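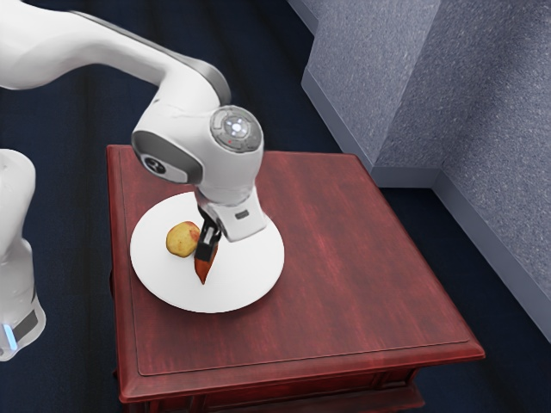 # Teaching an arm to sort vegetables by remote control (in simulation)

Meenakshi Katiyar, final report, March 18, 2024

So my project was about teleoperation! I wanted to find out how much better a person gets at driving a simulated robot arm after a couple of weeks, and whether the recordings from the later days teach a policy more than the recordings from the early ones. I was the person, which saved me a lot of paperwork.

## The task

Everything ran in Wosta, the simulator our lab uses. The job is simple to say out loud: pick the carrot up off the plate and leave the potato alone. The plate sits on a small wooden side table, and the arm has to come down over it with a two-finger gripper. I picked this task because the two vegetables can end up really close together, so you can't just drop the hand anywhere and squeeze.

I drove the arm with a handheld controller through a little program I called Akl (I needed a short folder name and it stuck). It turns my hand motion into gripper motion at a smaller scale, so moving my hand a long way moves the fingers a short way. There's also a clutch button, so I could freeze the arm, bring my hand back somewhere comfortable and keep going. I left the clutch out of my first version and my shoulder was very unhappy with me.

## What I recorded

I ended up with 189 demonstrations I was willing to keep. A demo got tossed if I knocked the potato off the plate, if I dropped the carrot, or if I sat there dithering for up to 40 seconds without closing the fingers. The first batch was rough. I kept coming in too low and pushing the plate along the table, and depth was the main culprit: on a flat screen I just couldn't tell how far the fingertips were from the plate. Adding a second view from the side fixed most of that.

Once I got used to it I started grabbing the carrot near its thick end and letting the point hang down. It slipped a lot less that way, and I wish I'd started there, as my early demos grab it all over the place (middle, tip, sideways, you name it).

## Training

I trained one policy on the early demos and one on the later ones, same size of set, same settings. The late one was clearly smoother. The early one had picked up my bad habit of hovering, and it would stop above the plate and wobble exactly the way I used to. It was a bit embarrassing to watch!

Mixing both sets did better than early alone but still hovered now and then. I tried cutting the pauses out of the early demos with a small script, and that helped more than any setting I changed.

## Still to do

- Try a second driver, so it's not only my habits in the data
- Move the plate around more between demos
- Put the side view in the policy input too (right now only I get it)
- Clean up the Akl logs, which are a mess from run 21 onward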